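Handover height and who lets go first - what's your house rule?
Findard Automation Forum > Good practice and standards
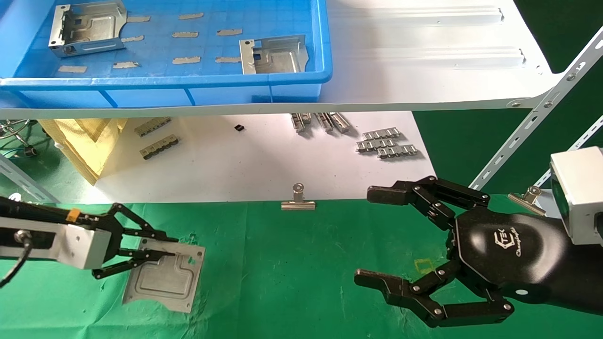 Left arm has the plate, right hand open and waiting. Green cloth underneath.

mnepia
Posted September 8, 2026

Right, I've been asked to write down our cell rules for two-arm handling of small sheet-metal parts and I'm stuck on the handover section, so I'm throwing it open to you lot. The photo is our bench. Two-finger gripper on the left, Changingtek hand on the right, brackets up in the blue tray and the smaller bits laid out on the white board on the lower shelf.

My draft so far goes like this:

Plate is offered low over the cloth, never over the shelf.
Giving side holds still. Only the receiving side moves.
Giving side doesn't open until the receiver has reported contact and then held for 2 seconds.
Nobody's hands past the front edge of the table while either arm is enabled.
If a part is dropped, stop both arms. Not one. Both.

I know there's the proper risk assessment stuff on top of this and we've got that in a separate file. What I'm after is the everyday rules, the ones you'd print out and stick up by the bench. What have I missed? And is the hold time daft?

bevan_g
Posted same day

Hold time isn't daft but I'd ditch the number. We had a fixed wait at Novmont and people fiddled with it constantly. Someone's running behind, it gets halved, then halved again, and by April no one could tell me what it was meant to be. Tie it to the grip reading being steady and leave it at that.

Agree with both arms stopping. I've seen the "only stop the one that dropped it" version and the other arm carried on with its move straight into the part.

vendula.o
Replying to bevan_g

I'd keep the number! A steady reading sounds lovely until you've got an embossed plate with holes in it and one fingertip is sitting half on a raised bit. Ours reads steady and the plate is hanging on by a corner. A time AND a reading, both, and then lock the setting so it needs a sign-off to change. That's your fiddling problem sorted, Bevan, it's a permissions thing.

Marama, do you say anywhere how the plate should be held? In your picture it's at an angle to the cloth. We write ours as flat or upright and nothing in between, because the person checking the cell can see at a glance whether it's right.

mnepia
Replying to vendula.o

I don't, no. The tilt is on purpose, it gives the fingers on the right a way in from the side without scraping the cloth. But you're right that it isn't written down anywhere except in my head, so it's going in. I'm not keen on flat or upright only though, I think that would make the hand's job harder for the sake of making the checker's job easier.

vendula.o
Well, the checker is the one signing the sheet :)

lorraine_b
Posted next day

Hello all, Lorraine from Brunton here. I do audits more than programming so forgive me if I come at this sideways.

The draft is decent but it's all about the moment of handover and there's nothing about the parts before and after. Where does a part go that's been dropped and picked up again? Does it go back in with the good ones? You've a tray up top and a board underneath, and I'd want each of them to have one job in writing. Mixed-up parts is what I write people up for most, by a mile. Last year I went through 34 sheets at one site and the word "quarantine" didn't turn up on a single one.

The other thing is that cloth. I can see it's a bit wrinkled. Please have a line saying it gets smoothed and checked before a run. A ridge is enough to throw your height off if you're working that close to the surface, and it's a five-second job.

Also there's a yellow square on it, by the palm of the right hand. Is that a placement mark? If it is, it's very faint. Either redraw it or take it off, I wouldn't leave a mark around that people have to guess at.

bevan_g
Replying to lorraine_b

I'd go further and get rid of the cloth. Bare surface, proper fixture, job done. Fabric moves.

lies_jacobs
Replying to bevan_g

Strongly disagree, sorry. We ran bare aluminium for our plates at Trarnano and every drop left a mark on something, either the plate or the table. We went to cloth and the scrap went right down. Yes it moves, so clamp it. Marama's already got binder clips along the edge of that white board, put the same on the cloth and it'll stay where it's told. (I love a binder clip. Cheap, quick, and anyone can see if it's missing.)

On the rules themselves, I'd move "hands past the front edge" to the very top. People read the first line and then skim. Mine is first, in bigger letters than the rest, and I still have to point at it.

bevan_g
Fine, clamped cloth. I'd still rather have a fixture.

vendula.o
One more from me. Cables. There's a black one hanging under the left arm and I'd like a rule that says it gets looked at through the full reach before the first cycle, by a person, slowly. We log ours. 3,388 cycles on the current one and the only trouble we've had was a tie that someone put on too tight.

mnepia
Replying to all

This is great, thank you. Version two, then:

1. Hands stay behind the front edge while either arm is enabled.
2. Cloth clamped and smoothed before a run. Marks redrawn or removed.
3. Cables watched through full reach at slow speed before the first cycle.
4. Plate offered low over the cloth, tilted towards the receiver. Angle to be written on the job sheet.
5. Giver holds still, receiver moves. Giver opens only after steady contact plus 2 seconds. Setting locked.
6. Any drop stops both arms. Dropped parts go in a separate box, not back in the tray or on the board.

Bevan, I've kept the number, I know, I know. Locked though! Lorraine, is six clear enough for you or do you want the box labelled in the rule as well?

lorraine_b
Labelled, please, and say who empties it. I'd also put a version number on the sheet itself so you can tell when there's an old one still stuck up.

lies_jacobs
Could you post the final one when it's done? I'd like to pinch number four for ours.

mnepia
Will do. Just need to get the angle measured properly first.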